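Kennziffer 485 — Studentische Hilfskraft (m/w/d) für die Studienverlaufsberatung, 10 Stunden pro Woche

Die Hochschule Clandcombe sucht zum Sommersemester eine studentische Hilfskraft für die zentrale Studienberatung, Arbeitsbereich Fachwechsel und Doppelstudium. Die Stelle ist zunächst auf ein Semester befristet, eine Verlängerung ist möglich. Dienstort ist das Gebäude Pluldale, Homeoffice nach Absprache.

## Aufgaben

- Prüfung von Anerkennungsanträgen auf Vollständigkeit
- Pflege der Modultabellen in der Datenbank Jimell
- Vorbereitung von Verlaufsplänen für Studierende mit zwei Hauptfächern
- Terminvergabe und Schriftverkehr (Deutsch, teilweise Englisch)

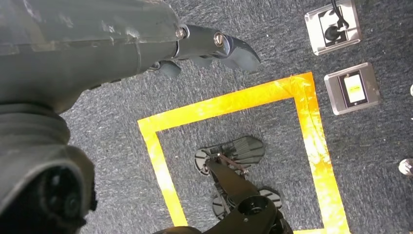 Die Anerkennungsanträge machen den größten Teil der Arbeitszeit aus. Bearbeitet werden sie nach der Prüfungsordnung des aufnehmenden Fachs; über die Gleichwertigkeit entscheidet der jeweilige Prüfungsausschuss, nicht die Hilfskraft. Fachkenntnisse in allen Studiengängen werden nicht erwartet. Wer aus einem technischen Fach kommt und mit Modultabellen bisher wenig zu tun hatte, wird in die Tabellen eingearbeitet. Die Einarbeitung umfasst 22 Stunden und gilt als Arbeitszeit.

## Voraussetzungen

- Immatrikulation für die gesamte Vertragsdauer
- mindestens drei abgeschlossene Fachsemester
- sicherer Umgang mit Tabellenkalkulation
- Vertraulichkeit im Umgang mit Leistungsdaten

Eigene Erfahrung mit einem Fachwechsel oder Doppelstudium ist von Vorteil, aber keine Bedingung.

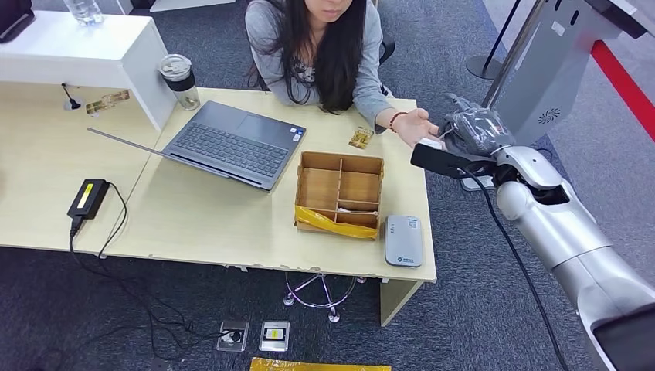 Kyu-ri Kwon merkt zur bisherigen Tätigkeit auf der Stelle an, die Arbeit verteile sich ungleich: In den Wochen vor Ablauf der Rückmeldefrist sei das Stundenkontingent schnell ausgeschöpft, im Juni bleibe dagegen Zeit für die Datenpflege. Eigene Prüfungstermine solle man deshalb früh mitteilen.

Mehrstunden werden innerhalb des Semesters ausgeglichen. Die Vergütung richtet sich nach den Sätzen der Hochschule für Hilfskräfte ohne Abschluss.

## Bewerbung

Anschreiben (eine Seite), Lebenslauf und aktuelle Leistungsübersicht bitte als eine PDF-Datei unter Angabe der Kennziffer über das Bewerbungsportal einreichen. Bewerbungsschluss ist der 8. Februar 2021 — es gilt der Eingang im Portal.

Fachliche Auskünfte: Morena Testa. Fragen zum Vertrag: Kadir Soylu, Personalabteilung.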